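Basket Weavers and Beginners Wanted for the Josodville Community Show

Do you make baskets? Have you always wanted to? We're putting together our first basket show in November at the old Haddad building in Josodville, and we'd love to have you in it!

We're looking for 19 makers, any age and any skill level. Willow, reed, wicker, pine needles, strips of old maps — if you can weave it, we want to see it. Each maker can bring up to three pieces. Nothing has to be for sale, but if you do sell something, the money is all yours. 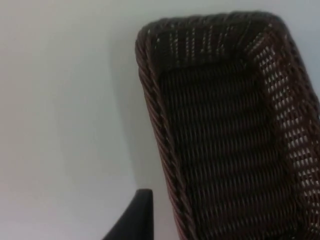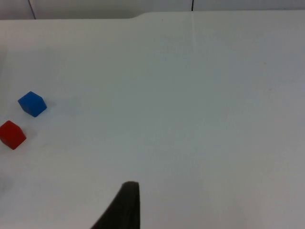

Every maker gets a table 54 inches long and one chair. Bring your own cloth if you like color. Remo Carbone will be running a rim workshop on opening day (he is so good at borders, and very patient with people who split their reed), and Igor Brzozowska will have a repair corner going all weekend, so dig out that hamper with the broken handle.

To take part, send us your name, a few lines on what you make and a phone number. Photos are nice but you can skip them. Write to Basket Show, 915 Dratus Street, Josodville, or leave a note at the front desk. No fee!

Complete beginners, please say so in your note and we'll save you a spot in the practice evenings before the show. Reed and tools are provided, and bring an old towel for your lap.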